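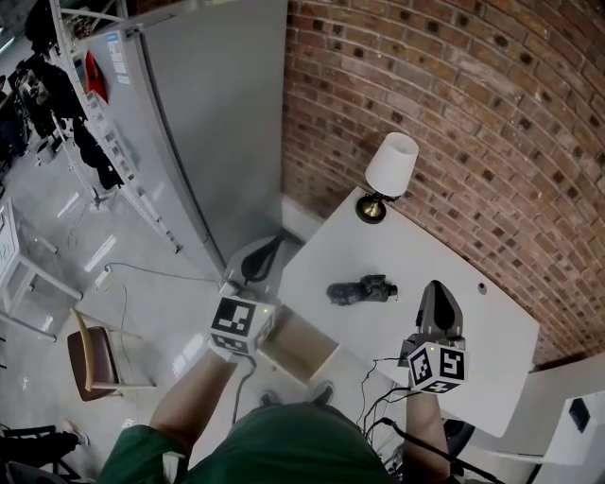 Fig. 4. The corner table in place, with the lamp at the back and the stool tucked under the near edge.

Section 4: Setting up the corner table

By now the Donda table should be standing on its own legs and you should have had a cup of tea. Good! This is the part we like best, when a table and a bare corner start to turn into somewhere you want to sit. Allow 40 minutes, a bit more if your floor is as uneven as ours was.

You will need:
The assembled table (Section 3)
The Balaskas lamp, shade and bulb
The Gavel stool
Four felt pads from bag 19
A soft cloth, a pencil and a tape measure

4.1 Placing the table

1. Sweep the corner, and run a cloth along the bottom of the wall. Brick sheds a surprising amount of grit, and you won't want to move everything out again next week.

2. Stick one felt pad under each leg. Press hard and count to ten.

3. With a second person, lift the table into the corner. Don't drag it, even with the pads on.

4. Leave a finger's width between the table and the wall. Brickwork is never perfectly flat and a white edge marks easily.

5. Turn the table so that the small round hole in the top is where you want your cables to come through. In Fig. 4 it is near the right side. Left-handed readers may like it the other way round.

6. Push down gently on each corner in turn. If the table rocks, go back to 3.6 and adjust the feet.

Note: If your table is going next to a fridge, open the fridge door all the way before you settle on a position. Then pull out the bottom drawer as well. Jyoti Mathur, who wrote the first version of this guide, set up her whole corner beautifully and then found she couldn't get at the carrots.

CAUTION: Keep the ventilation gaps given in your fridge's own instructions. Don't use the space beside or behind it for bags or spare boards.

4.2 The lamp

The far back corner is a lovely spot for the lamp. The light comes back off the bricks with a warm glow and the whole front of the table stays free for whatever you're doing.

1. Check that the lamp is unplugged.

2. Stand the round brass base on the table and turn it until the cable leaves from the back.

3. Fit the drum shade over the holder and screw the ring down, finger tight only. Pliers will crack it.

4. Fit the bulb. The highest wattage allowed is printed on the label inside the holder.

5. Take the cable down behind the table, or across to the round hole if your socket is on that side. Leave a little slack so that the lamp can be moved for dusting.

6. Plug in, switch on and admire. If the shade sits crooked, switch off, let the bulb cool, and loosen the ring half a turn.

CAUTION: The shade must not touch the wall. Never hang a cloth or scarf over it to soften the light; fit a dimmer bulb instead, if the lamp label allows one.

4.3 Stool and chair

The stool is a plain box shape and slides right under the near edge, which makes a huge difference in a small room. Stand it square to the table and push it in with your knee. If it catches, look for a felt pad that has slipped.

Keep a proper chair within reach for longer jobs. One with a light wooden frame and a brown seat goes very nicely with the white top, and can stand to one side when it isn't wanted. Archana Thakur keeps hers by the side table and says it gets more use than the sofa.

4.4 Shelving and hanging things

If you have a white metal rack nearby (ours is by the fridge), load the lowest shelf first with the heaviest things. Small light items can hang near the top. Coats and dark clothes are better on their own rail, well clear of the lamp.

Note: The Brurasex wall bracket, part 330, is sold separately. Part 781 looks almost the same but is for plasterboard and will not hold in brick.

4.5 Before you carry on

Wipe the top with a damp cloth and dry it straight away. Small things can live on the table, but keep anything that might roll away from the cable hole (we have fished out two pen lids so far). Check the feet again after a week, when the pads have settled, and once more in March if your heating has been on all winter.

Section 5 covers cleaning and stain removal.

Guide last revised 18/12/2023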